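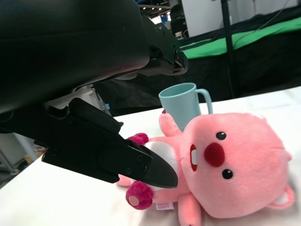

Section 3: Washing your Sumero beaver

Right, wash day! I've done this more times than I can count with mine, so these are the steps I stick to. (Stuffing repairs are in section 17.)

1. Find the little white tag with the pink lettering on the lower body and read it first. If it disagrees with me, go with the tag.

2. Lay the beaver on its back on a clean table and go over it for grubby bits. The paws, the soles of the feet and the white belly patch are the usual culprits on a pink toy like this one.

3. Mix 2 drops of Kiani wool wash into a mug of lukewarm water. Any old plastic mug will do — just not one you still drink from, please!

4. Dip a soft cloth, wring it out well and dab. Go gently round the eyes and nose.

Note: the white buck tooth loves to collect crumbs (and toast, in my house). A damp cotton bud gets right into the mouth.

5. Wipe again with plain water, then press with a dry towel.

6. Leave it somewhere airy overnight and turn it over in the morning. Fluff up the paws with a baby brush once they're dry.

Caution: no tumble dryer and no radiator, ever. I flattened a lovely fuzzy foot that way and it never did fluff up again.

Caution: if an eye feels wobbly, stop and keep the toy away from little ones until you've sewn it back on tightly.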